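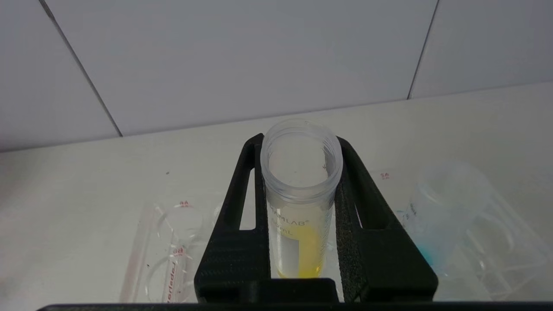

뚜껑이 열린 투명 원뿔형 원심분리 튜브

운영 중인 병원의 검사실 이전, 도면보다 순서가 먼저다

2022년 5월 30일

돌라노(Dolano) 의료원이 본관의 진단검사실을 별관으로 옮기는 공사를 마치고 지난 3월부터 새 공간을 사용하고 있다. 설계와 공사 단계 설계지원은 건축사사무소 오킥스(Okix), 시공은 음파우메(Mfaume) 건설, 설비 성능검증은 노밀레오(Nomileo)가 맡았다. 오킥스의 의료시설 담당 소장을 만나 병원이 운영되는 상태에서 검사실을 옮길 때의 공정 구분, 환기 계통 분리, 준공 전 점검 절차를 물었다.

소장은 면적 이야기부터 꺼냈다. 새 검사실의 바닥면적은 470제곱미터로, 의료시설 공사로는 작은 편이다.

“면적만 보면 단순한 인테리어 공사로 분류하기 쉽습니다. 그런데 검사실은 단위면적당 설비 접속점이 많습니다. 급배수, 순수, 압축공기, 배기, 비상전원, 통신이 한 작업대 뒤로 모입니다. 천장 안쪽 공간이 모자라면 그때부터는 마감이 일정을 결정하지 못하고 배관과 덕트의 교차 순서가 일정을 결정합니다.”

별관은 원래 사무 용도로 지어진 건물이어서 층고에 여유가 없었다. 설계팀은 보 하부에서 천장 마감면까지 설비 공간을 구역별로 나누고, 배기 덕트를 가장 위에, 전기 트레이를 그 아래에, 중력 배수관을 벽체 쪽에 배치하는 원칙을 세웠다. 댐퍼와 밸브 앞에는 300밀리미터의 점검 공간을 두도록 도면 주기에 명시했다.

“그 수치는 법정 기준을 옮긴 것이 아니라 의료원 시설팀과 합의한 값입니다. 공구를 든 손이 들어가서 돌아 나올 수 있는지를 모형 박스로 확인했습니다. 시공 상세도에서 이 공간을 침범한 곳이 나오면 승인 전에 반려했습니다. 설치한 뒤에 발견하면 배관을 자르는 일이 됩니다.”

공사는 2단계로 나누어 진행했다. 1단계에서는 별관의 빈 구역에 혈액, 화학, 면역 검사 구역과 공용 설비를 먼저 만들었다. 이 구역이 가동된 뒤 본관의 나머지 기능을 옮기는 것이 2단계였다. 검체 접수창구는 두 단계 내내 본관에 남았다.

단계를 더 잘게 나누자는 의견도 있었다고 한다. 의료원 측에서는 장비군별로 하나씩 옮기는 방안을 검토했다.

“장비 입장에서는 그 방식이 안전해 보입니다. 건축 쪽에서는 단계가 하나 늘 때마다 임시 칸막이, 임시 배기, 임시 동선 계획이 한 벌씩 추가됩니다. 소방 관련 협의도 다시 합니다. 임시 설비의 총량을 표로 정리해 제출했고, 의료원에서 그 표를 보고 단계를 줄이는 데 동의했습니다.”

환기 계통에 대해서는 설명이 길었다. 기존 별관은 한 대의 공조기가 층 전체를 담당하고 있었다. 검사실 구역의 배기를 같은 계통에 묶으면 인접한 사무 구역으로 공기가 되돌아갈 가능성이 있어, 설계 초기에 전용 급배기 계통을 분리하기로 했다. 문제는 옥상이었다. 배기팬을 놓을 수 있는 위치가 기존 외기 취입구와 가까웠다.

“배기구를 높이는 방법, 취입구를 옮기는 방법, 둘 다 하는 방법을 비교했습니다. 취입구를 옮기면 사무 구역 공조를 며칠 세워야 합니다. 결국 배기구를 높이고 토출 방향을 바꾸었습니다. 구조 검토에서 기초 보강이 나왔고, 그 비용은 예비비에서 처리했습니다.”

실간 차압은 미생물 검사 구역을 음압으로, 접속 복도를 그보다 높은 압력으로 유지하도록 설정했다. 소장은 차압값 자체보다 문이 열렸다 닫힌 뒤의 회복 과정을 더 오래 들여다보았다고 말했다. 노밀레오의 시험 절차서에는 문을 연속으로 여닫는 항목, 배기팬 한 대를 정지시키는 항목, 정전 후 비상전원으로 전환되는 동안 급기와 배기의 기동 순서를 기록하는 항목이 들어갔다.

“첫 시험에서는 급기가 배기보다 먼저 올라왔습니다. 음압실이 잠시 양압이 된 것입니다. 제어 프로그램의 지연 시간을 조정해서 해결했는데, 도면만 검토해서는 찾을 수 없는 종류의 오류입니다. 시방서에 기동 순서를 문장으로 적어 두었기 때문에 누구 책임인지를 두고 다투는 시간은 짧았습니다.”

공사 단계에서 설계사무소가 하는 일에 대해 묻자 소장은 문서 처리의 비중을 언급했다. 착공부터 준공까지 접수된 질의서와 승인 요청, 지적 사항은 모두 589건이었다. 오킥스는 이를 한 개의 대장에서 관리하고, 각 항목에 공간 번호와 공종 코드를 붙였다.

“공간 번호를 빠뜨린 질의는 접수하지 않았습니다. 시공사에서 처음에는 번거롭다고 했습니다. 한 달쯤 지나니 특정 실에 질의가 몰리는 것이 보이기 시작했고, 그 실의 종합 상세도를 다시 그렸습니다. 시약 보관실이 그런 경우였습니다. 도면 사이의 불일치가 원인이었고 저희 쪽 잘못이었습니다.”

시약 보관실의 불일치는 출입문 개폐 방향에서 시작됐다. 건축 평면도에는 밖여닫이로, 창호표에는 안여닫이로 되어 있었고, 안전 보관장의 위치는 창호표를 기준으로 잡혀 있었다. 문을 밖여닫이로 확정하면서 복도 유효폭을 다시 계산했고, 소화기함을 맞은편 벽으로 옮겼다. 벽체 골조가 이미 서 있던 상태였지만 석고보드는 붙이기 전이었다.

음파우메 건설과의 협의 방식도 물었다. 정기 공정회의와 별도로, 천장을 닫기 전에 구역마다 합동 점검을 실시했다고 한다. 점검에는 설계, 시공, 성능검증 담당과 의료원 시설팀이 함께 들어갔으며, 네 곳의 서명이 모두 있어야 천장 마감 작업을 시작할 수 있었다.

“시공사로서는 부담이 큰 조건입니다. 한 곳이 서명하지 않으면 작업조가 대기합니다. 그래서 점검일을 공정표에 작업 항목으로 넣었습니다. 회의 일정으로 관리하면 밀리지만 작업 항목으로 넣으면 후속 공정이 연결되어 있어서 밀리는 영향이 바로 드러납니다.”

분진과 진동 관리에서는 감염관리 부서의 요구가 기준이 되었다. 작업 구역은 바닥에서 상부 슬래브까지 올라가는 임시벽으로 구획하고, 폐기물 반출은 외래 운영이 끝난 뒤로 제한했다. 바닥 코어 천공은 아래층에 영상 장비가 있는 구간에서 사전 통보를 거쳤다. 소장은 이 통보 절차가 가장 많이 수정된 문서라고 했다. 처음에는 전날 통보였으나, 아래층의 예약 일정과 맞지 않아 주간 단위 승인으로 바뀌었다.

작업대와 가구는 고정식과 이동식을 섞었다. 배수가 필요한 작업대는 고정했고, 분석 장비 주변은 이동식으로 두었다. 전원과 통신은 천장에서 내려오는 서비스 패널로 공급한다. 장비 교체 주기가 건물 마감의 수명보다 짧다는 점을 반영한 구성이다.

“이동식이라고 해서 전부 옮길 수 있다고 생각하면 안 됩니다. 바닥 하중, 배기 접속, 발열량이 따라다닙니다. 저희는 장비 배치도에 이동 가능 범위를 음영으로 표시해서 인계했습니다. 범위를 벗어나는 경우에는 기계설비 검토를 받으라고 적어 두었습니다.”

준공 서류는 종이와 전자 파일로 함께 인계되었다. 천장 안 사진은 합동 점검 때 촬영한 것을 공간 번호별로 정리했고, 밸브 목록에는 점검구 번호를 대응시켰다. 의료원 시설팀은 인계 전에 밸브 목록을 들고 현장을 돌며 표기를 대조했다. 번호판이 누락된 곳은 시공사가 보완했다.

다시 설계한다면 무엇을 바꾸겠느냐는 질문에 소장은 순수 배관의 경로를 들었다. 현재는 제조 장치가 층의 한쪽 끝에 있어 순환 배관이 길다. 중앙에 두었다면 길이를 줄일 수 있었지만, 당시에는 그 위치를 장비 반입 경로로 비워 두어야 했다.

“반입 경로는 공사 중에만 필요한 조건이었습니다. 임시 조건이 영구 배치를 결정한 셈입니다. 반입이 끝난 뒤에 장치를 설치하는 순서로 짤 수 있었는지 내부에서 다시 검토하고 있습니다. 공정표상으로는 가능했던 것으로 보이지만, 시운전 기간이 줄어드는 문제가 남습니다.”

본관의 옛 검사실은 현재 철거 설계가 진행 중이다. 기존 배수관의 잔류물 처리 방법과 폐쇄 위치를 먼저 확정하고, 이후 용도에 따라 공조 용량을 재산정할 예정이다. 오킥스는 별관의 차압 기록을 계절이 바뀔 때마다 노밀레오에서 전달받아 설정값 조정 여부를 의료원과 협의하기로 했다.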